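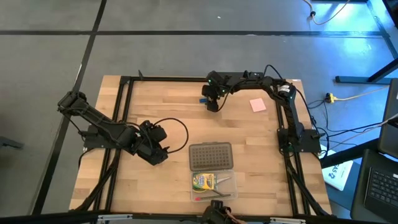

Taner Bilgin wrote to ask whether the Meltari bench kit can be set up by one person in an afternoon, and whether he would need to bolt anything to the floor. We get some version of that message most weeks, so it goes first.

Can one person set it up?

Yes, if the table is already in place. The frame rails are easier to lift with a second pair of hands, but the arms go on one at a time and each is light enough to hold while you start the screws. Nothing bolts to the floor.

What comes with the kit?

The frame in black aluminum extrusion, the arms with their grippers, mounting plates, cable sleeves, corner brackets and the power supplies. The table is not included. You will also need your own computer, and we suggest a power strip with a switch you can reach from where you stand.

Does it have to be a wooden table?

No, though most people use one. Butcher block is heavy, which helps when an arm stops short. Thin folding tables shake and we don't support them.

How much does it cost?

The Meltari kit is $2179 before tax and shipping. The Lonero software license is included for one bench. A second bench needs its own license.

What can the grippers pick up?

Small everyday things: pens, crayon boxes, light hand tools, toy parts. They are less good with paper lying flat. A single sticky note on a smooth table is a hard pick, and we would not buy the kit for that job. Hinged cases are fine to work from if the lid stays open by itself. If it doesn't, have one arm hold it.

Can the arms hit each other?

They can. The arms share the space over the table, and Lonero only checks for crossings if you have entered where each base sits on the rail. Measure again any time you move a base. People forget this after cleaning.

What should I do with the cables?

Leave enough slack at the wrist for a full turn, then run the rest down through the sleeves and away from where you walk. Tape on the floor works as a reminder of where the arms can reach – it does not stop anyone from walking in, so keep the stop button on your side of the table.

How long does calibration take?

Allow 40 minutes the first time. After that it is a short check when you power up, and you can skip it if nothing has been moved.

Do you ship outside the country?

Orders for Europe go through Tichý, who also handle repairs there. Everything else ships from our shop in Plallport. Our Plallport shop closes for part of July, and orders placed then go out when we are back.

What does the warranty cover?

Motors, gearboxes and boards are covered for 2 years. Gripper fingers are not, as they wear out with use. A bag of 13 spare fingertips comes in the box and refills are on the parts page.

Can I return it?

Within the first month, in the original foam. If you have cut any of the rails to fit your table, we can take back the arms but not the frame.

My question isn't here.

Use the contact form and include your serial number, found on the underside of the first mounting plate. Please send the Lonero log file too if the arms are moving oddly – it saves us writing back to ask for it.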